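Irby Stain Lifting Paste, 300 g tub

Home > Cleaning > Stain and Mark Removers

In stock

Why we stock it

We tried the Irby paste in August on the ugliest thing in the shop, a cream kitchen counter with years of tea rings, a streak of purple food coloring and a line of permanent marker where somebody had missed the edge of a parcel. The tea rings went first. The food coloring took two goes. The marker needed an overnight rest under a damp cloth and it still came up! Kumudini Sivakumar has been asking for her own tub ever since, and she has now used it on her sink, her oven door and a pair of white sneaker soles.

It's a thick, slightly gritty paste, a bit like toothpaste that has been left out of the fridge too long (if you kept toothpaste in the fridge). It stays where you put it, even on an upright surface like a door or the side of a bath, and it smells faintly of lemon peel and then of nothing much.

What it's good on

Tea, coffee and red wine rings
Ballpoint and permanent marker on hard surfaces
Crayon on painted walls (gloss and satin paint only)
Scuffs on baseboards
Grease around stove knobs
Rust spots on white enamel
Sticker glue, once you've peeled off as much as you can

What to keep it away from

Marble, limestone and any unsealed stone
Matte wall paint, which will go shiny where you rub
Car bodywork
Polished brass
Phone and laptop screens

How to use it

Wet the mark with warm water. Scoop out a bit of paste the size of a pea and dab it on with your finger or a soft cloth. Leave it for five minutes. Rub in small circles with hardly any pressure, then wipe with a clean wet cloth and have a look. If there's still a shadow, go again before you think about pressing harder. For old marker or ink, spread the paste a little thicker, lay a damp cloth over it and leave it until morning.

Always test a hidden patch first. Wipe off every trace when you finish, or it dries to a white film (it comes off with water, but it's annoying in corners).

Gaurav Srivastava's tip for grout: put the paste on with an old toothbrush, then walk away and make a coffee. He did his whole shower with one tub and had enough left for the window sill.

Sizes

300 g tub, item 329
900 g tub, item 88

The big tub has a wider lid and the same paste inside. Both come with a flat plastic scraper tucked under the lid. The scraper is great for candle wax, so don't throw it out with the seal! 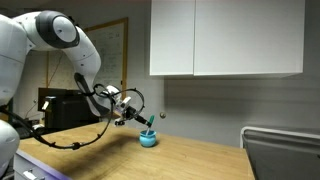

Robotic arm and small turquoise-blue pot on a light wooden tabletop.

Goes well with

Flerkley waffle cloths. Soft enough for painted trim, and they rinse clean quickly.
Seston grout brush. Stiff bristles, narrow head, a good handle for wet hands.
Mihăilă spray bottle. A fine mist for wetting walls without drips.

Storing it

Press the lid down until it clicks and keep the tub somewhere cool. If the top dries out, stir in a teaspoon of warm water and give it ten minutes. Ours came back to life after a whole winter in the garage.

Customer notes

"Got blue ballpoint off a white kitchen chair. I had already priced a new chair." Maricica Bogdan

"Very good on the stove. Did nothing for the burn mark on my counter, but I suppose a burn is a burn." Alun Mostyn

"Please bring back the unscented one." Emilian Ene

The unscented paste is on order again in the small tub only. Page updated February 2018.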